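Okay, I finally got a long turn in the Drotau wagon and I have a lot of feelings about it, so this is going to be a thread.

**1/** Background: I've been daily driving an old Sikora hatchback forever, and I'm picky about steering. I had the Drotau from Friday afternoon through the whole weekend, mostly on the back road out to Odley, which is all patched pavement and blind crests. Great place to find out if a car is lying to you.

**2/** The steering!! Heavier than I expected off center, then it just flows. You can feel the front tires start to work before they complain. I took the long way home twice for no reason at all.
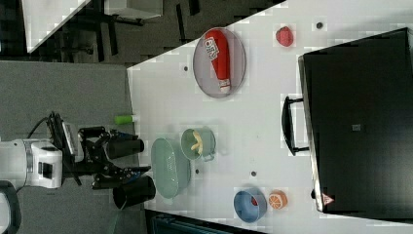 **3/** Engine is the small turbo four, 161 horsepower. I know, that sounds like nothing these days. But the car is light and the gearing is short, so you get to use all of it, all the time, and third gear up the Odley hill is one of my favorite things I've done in a car this year.

**4/** Manual gearbox, by the way. The throw is a little long (my Sikora's is shorter) but it drops into each gear with this soft click and I never missed one. Reverse is up and to the left under a collar. Took me a whole parking lot to figure that out while a guy in a pickup waited very patiently.

**5/** Ride: firm around town. You'll notice every manhole cover. Past 51 mph or so it smooths right out and feels like a much bigger car. 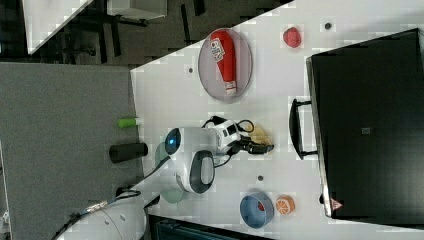

**6/** Seats are terrific. I have a bad lower back and did three hours straight without fidgeting. The fabric ones are the ones to get, the leather is slippery and costs extra.

**7/** Stuff I didn't love: the wipers are loud, the cup holders are right where your elbow wants to be, and the touchscreen takes its sweet time waking up on a cold morning. Real knobs for the heat though. Thank you, Drotau!!

**8/** Mileage: I saw up to 30 mpg on the highway and a good bit less on the hill road, which was entirely my fault.

**9/** A few of you asked about tires. It came on Dristine all-seasons and they're better than I wanted them to be. Quiet, good in the rain on Saturday night, a bit of squeal in tight second-gear corners. I'd still put summer tires on it and keep these for November. 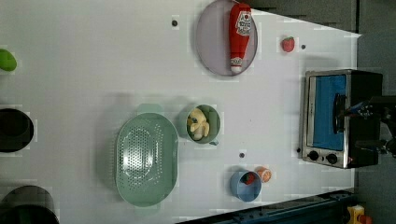

## Part two: would I live with it?

**10/** Trunk first. Two big suitcases and a folded stroller fit with the cover closed. Seats fold almost flat, and there's a deep bin under the floor for muddy shoes. My bike goes in with the front wheel off.

**11/** Back seat is fine for adults if the driver isn't tall. Middle spot is for people you don't like very much.

**12/** First service is due at 1000 miles, which seems early, but the dealer said it's just an oil change and a look underneath.

**13/** So would I trade the Sikora for one? I've already looked up colors. It's the dark green or I'm not doing it. Going back next week to try the automatic so I can answer the rest of your questions, keep them coming!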